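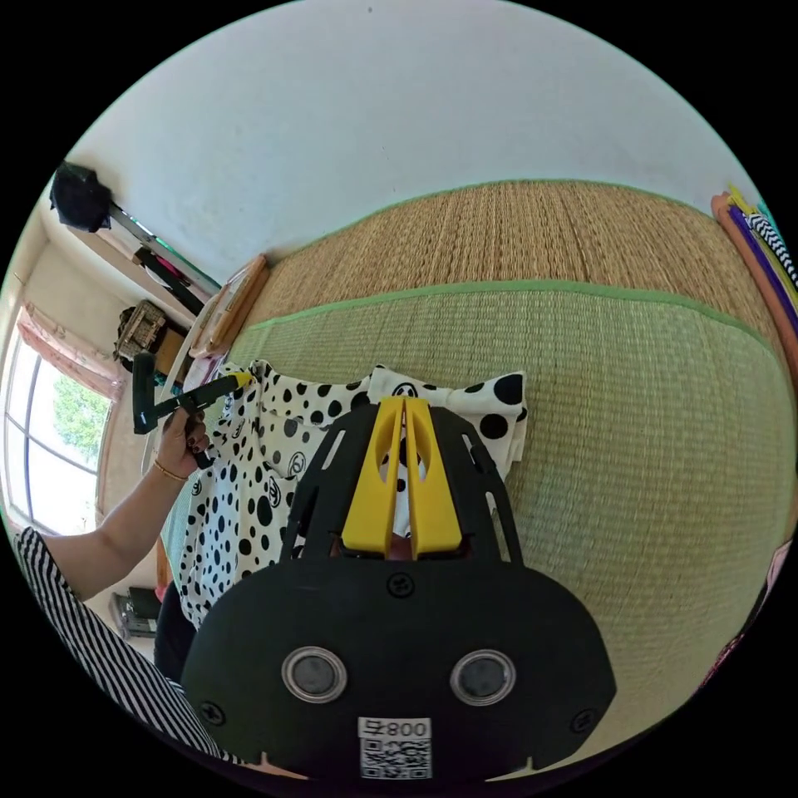

Rendholm Shared Workshop – gripper build group
Minutes of the September meeting, 7.30 pm, back bench

Present: Leonie Thaler (chair), Urs Ammann, Štefánia Kubíček, Jamshid Safavi (minutes)
Apologies: Ambros Gasser, who is on holiday and sent a long message about bearings

1. Last minutes
Agreed, after Urs asked for "shouted" to be changed to "said". Changed under protest by the minute-taker.

2. Hand-held pair
Both grippers are in use for folding. Štefánia reported that yellow fingers were chosen so they would stand out against dark cloth, and that she has so far been brought mostly white cloth. Urs wants softer tips before the next round. Leonie wants the current tips finished before anyone prints softer ones. It was agreed to do what Leonie wants.

The Wullby filament is nearly gone. Jamshid to order two more reels and keep the receipt this time.
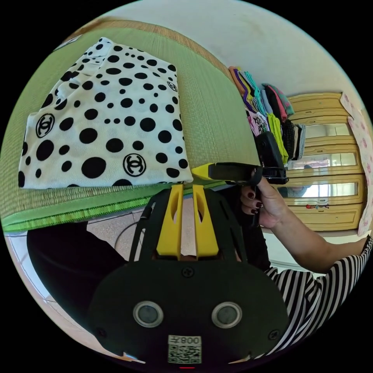 Urs then raised screws again. He holds that every screw on the housing should be the same length, so that a person putting it back together at eleven at night cannot get it wrong. Štefánia holds that a person should not be putting it back together at eleven at night. Left open.

3. Folding trials
Thin cotton is still the hard one. Štefánia finds it best to hold one corner still and bring the other gripper in low, almost along the mat. Urs lifts, and creases everything. Both to write down what they do, in sentences, by next time.

The log stands at 2537 clips, against 2694 files on the drive. Jamshid believes the difference is duplicates. Leonie asked how strongly he believes it. Jamshid to check.
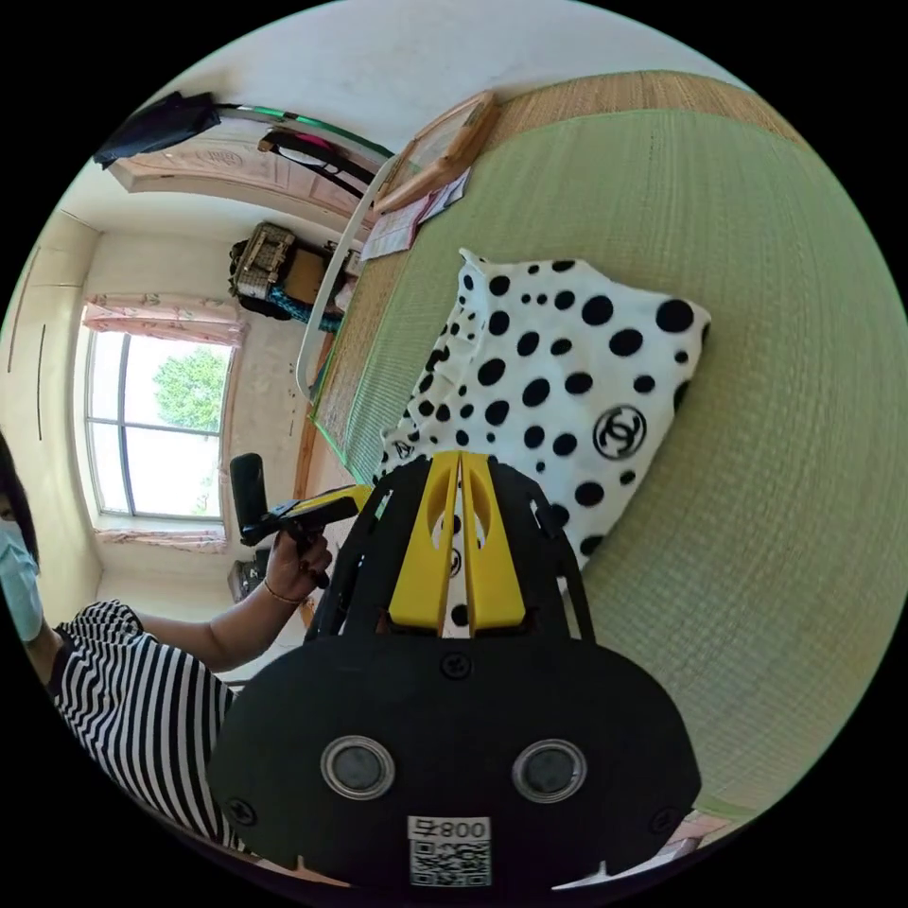
Folding with the hand-held pair, spotted fabric on the green mat.

4. The arm
The Birnell arm is still in pieces on the back bench under a sheet. Ambros's message says the shoulder bearing is the wrong size and that he said so in spring. Noted. Zwahlen can turn a spacer for us if we send a drawing with actual measurements on it – the last one had "snug" written next to the bore. Urs to draw, Štefánia to read it before it goes.

No motors to be bought until the shoulder moves freely by hand.

5. Money
The kitty has some 2000 francs in it, before filament. Urs proposed a second printer. No seconder.

6. Any other business
The good hex keys are missing again. Whoever has them may return them to the red tin and no questions will be asked, except by Leonie.

Kettle to be descaled. Urs.

Meeting closed at 9.10 pm. Next one in October, same bench, date to follow once Ambros is back.

Actions
Jamshid: filament, receipt, duplicate check
Urs: spacer drawing, folding notes, kettle
Štefánia: folding notes, check drawing
Leonie: reply to Ambros, briefly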